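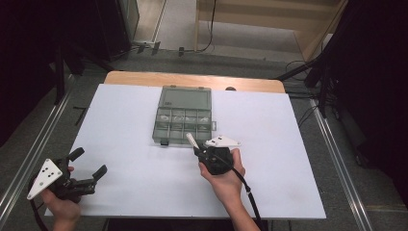
Small Parts, Sorted: Our Spring Project on Storage for the Shared Workbench

Karnel Project Group, final report
October 1, 2021

1. Why we picked this

Every group in our program shares one set of small parts, and in April that set lived in a shoebox. Screws, spacers, clips, little caps, all mixed together. We lost a lot of work time to digging! So when the project list came out and "storage and retrieval of small components" was on it, we signed up the same afternoon.

The question we wrote down was simple: can a cheap divided box with a lid make it faster to find a part and put it back, and does the size of the compartments matter as much as we thought it would?

2. The boxes

We compared three organizers. The Gagnon is a flat tray with no lid. The Skomska has a lid that lifts off completely, and it has equal compartments all the way across. The third is the translucent gray one with the hinged lid, which has one large open compartment and a row of small divided ones. We never found a name for it, so in our notes it is just "the gray box."

The gray box became our favorite early on, and we tried hard not to let that affect the results. You can see what is in it with the lid closed. The small row is good for the white and pale pieces, which used to vanish at the bottom of the shoebox, and the big section takes anything long or awkward.

3. Setting up the table

We worked at the cart with the light wooden top and put a white board down to work on. Small pale parts are a pain to see on a white board, we admit, but dark ones stand out very well, and the board gave us an edge to line the box up against every time. Before each round the box went back to its place near the top of the board.

4. What we did

There were 26 part types on the list and 10 rounds for each box. A round went like this: open the box, take out the part on the card, set it on the board, return it, close the box. We timed from the card being turned over to the lid being closed (for the Gagnon, to the part being back in the tray). Counting the practice rounds and the repeats, the log has 2,405 separate pick-ups in it, and we are pretty proud of that log.

5. Results

The Gagnon was quickest for a single part. It also spilled twice when the cart was moved, and cleaning up cost more time than it had saved. The Skomska was the slowest because the loose lid had to be put somewhere, and it kept ending up on top of the parts we needed next.

The gray box came second on speed and first on everything else we scored. Returns were better too - fewer parts in the wrong compartment, especially in the small row.

Compartment size mattered less than we expected. What slowed people down was two similar parts sitting side by side. Once we moved the lookalikes apart, times dropped for all three boxes.

6. What we would change

Labels! We left them off to keep the comparison fair, but Irenberg sells narrow strips that should fit along the divided row and we would love to test them. We would also try a darker board for the pale parts, and run the rounds in a different order, as we were clearly faster by the end.

The shoebox has been retired. The gray box stays with the cart for next year's groups.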